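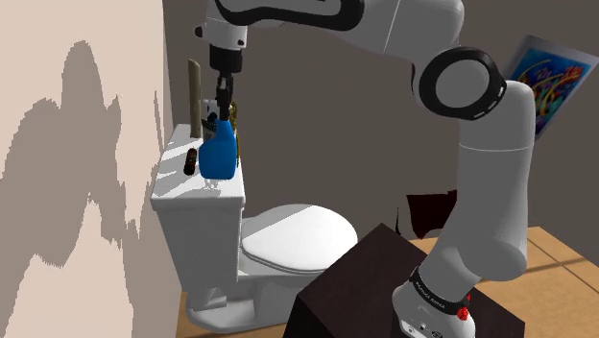
Catinca Manole wrote in to say that the tank refills by itself every so often, day and night, with nobody having touched the handle, and could we please tell her whether she needs a whole new toilet or just a part, as her brother-in-law is firmly on the side of a whole new toilet.

Ticket 1237
Topic: Folthorpe fill valve, refills on its own
Status: Solved
Handled by: Despina Ardeleanu

Reply from Despina, 9:10 am

Hello Catinca, and thank you for such a thorough message! I wish everyone told us what they had already tried. First things first, please don't buy a new toilet. What you're describing is what plumbers like to call a ghost flush, and nine times out of ten it's a small rubber part that costs less than lunch. (I had one at home for most of a winter before I got around to it, so no judgment from me.)

Water is getting out of the tank somehow, and the fill valve is just doing its job by topping it up. There are two ways out. Either it's slipping past the flapper at the bottom into the bowl, or the level is set too high and it's trickling down the overflow tube. Here's how to tell which:

Take the tank lid off and set it somewhere soft, like a folded towel on the floor. Look at the open tube standing up in the middle. If water is going over the top of it, stop there and write me back. If it isn't, put a few drops of food coloring in the tank, don't flush, and leave it alone for 30 minutes. Color in the bowl means the flapper.

One more thing - do you use any kind of drop-in cleaner in the tank? The tablets are hard on rubber.

Reply from Catinca, 12:25 pm

Water is well below the top of the tube. I used green and the bowl was green when I came back from walking the dog, so I suppose that answers that. And yes to the tablets, guilty, for years. I ran my finger along the edge of the flapper and it came away black. Is that the rubber?

I turned the valve on the wall off overnight last week and in the morning the tank was down by a lot, if that helps.

Reply from Despina, 1:05 pm

That's the rubber, and it helps very much! When the black comes off on your hand it's had its day. The wall valve test says the same thing as the green water, so I'm happy to call it.

Now the fussy part is size. Flappers come in two-inch and three-inch, and they look alike until you get one home. Measure the drain opening the flapper sits over, at the bottom of the tank. If it's the width of a baseball or a little less you want the two-inch, and if it's closer to a grapefruit it's the three-inch. Your invoice says your valve kit came with the three-inch seal, but I'd rather you checked, in case somebody changed it before you moved in. 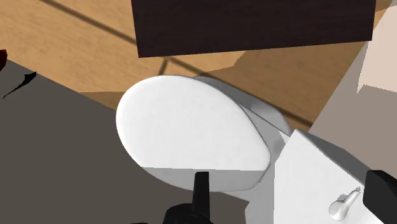 Toilet with the lid down, from above.

To swap it:

1. Turn off the water at the wall, clockwise, hand tight. If it won't budge, don't force it, write to me.
2. Flush and hold the handle down until the tank is nearly empty. Sponge up what's left if it bothers you.
3. Unhook the chain from the lever arm, then slip the two ears of the old flapper off the pegs on the overflow tube.
4. Wipe the rim of the drain with a soft cloth. No scouring pads, please. If you feel a gritty ridge, that's mineral scale, and white vinegar on a rag for 10 minutes will soften it.
5. Ears onto pegs, chain onto lever, about half an inch of slack. Too tight and the flapper never quite sits down. Too loose and you'll be holding the handle every time.
6. Water back on, let it fill, flush a few times, and do the food coloring again.

Internal note from Fiorella Amato

Despina, the parts list still shows the old Nokura seal for this kit. It was replaced in March. Please send the Rennie one, and I'll ask Tincuța to fix the list.

Reply from Despina, 2:40 pm

Catinca, a small update on my end. The seal listed on our page for your kit is out of date, so please ignore it. I'm mailing you the right one at no charge with a spare chain, the kind with the flat clip. Four days, usually. Meanwhile you can keep the wall valve off between uses if the hissing is keeping you up.

Reply from Catinca

Part came and it's in! It was the three-inch. I did get the chain too tight the first time, exactly as you said, and had to let it out by 12 beads or so, which seemed like a lot. No green in the bowl this morning and I slept right through. My brother-in-law would like it noted that he still thinks the toilet is old.

Reply from Despina

So noted! Twelve beads is fine, those chains come long. Snip off the extra but leave two or three past the clip. And please, no more tablets in the tank. I'm marking this solved, and if it starts up again just reply here and it'll reopen.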